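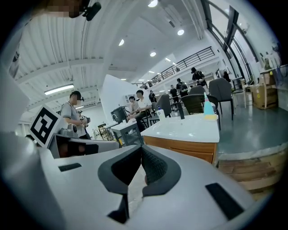
Search this site Enter keyword Go

Looking After Books When You Own Too Many of Them

I write ghost stories for a small audience and keep other people's for a living, or at least in a quantity that suggests a living. Most of what follows I learned by ruining something first.

Musty paperbacks. Stand the book upright, fanned open, inside a lidded tub with an open dish of baking soda on the floor of it. Leave it 7 days. Keep the powder off the pages, as it gets into the gutter and stays there until you die. My copy of a swamp novel took two rounds and still smells faintly of swamp, so I've stopped fighting it.

Price stickers. Hair dryer on low, from a hand's width away, then peel slowly from one corner. Glossy covers forgive you. Matte ones hold a grudge, and an old matte sticker is sometimes best thought of as part of the art.

Pencil in the margins. White vinyl eraser, strokes going one way, toward the edge of the page. Pink erasers leave a smear that looks like a crime. Before you start, read the notes. Asabe Mohammed once cleaned up a whole secondhand anthology and then learned that the scribbler was the editor.

Damp pages. Paper towels between every few leaves, changed often, with a fan across the room. If the book is soaked, wrap it in wax paper and put it in the freezer until you have a free weekend. Label it. Mine went in beside the chicken in November and caused a discussion.

Shelves. Leave a finger of space behind the books so air can move, and don't pack them so tight that you have to haul them out by the top of the spine. Push the neighbors back and grip the middle. A shelf that sags under 80 horror paperbacks will not be improved by adding nearly 100, whatever Musa Nwosu tells you about oak.

Notebooks. Number the pages and keep an index on the last one. I have ideas going back years and can find perhaps four of them. Pencil survives a spilled coffee much better than gel ink does.

Dusting. Soft paintbrush, book held shut, brushing away from the spine. Top edge first. Do it outdoors if you can stand the neighbors watching.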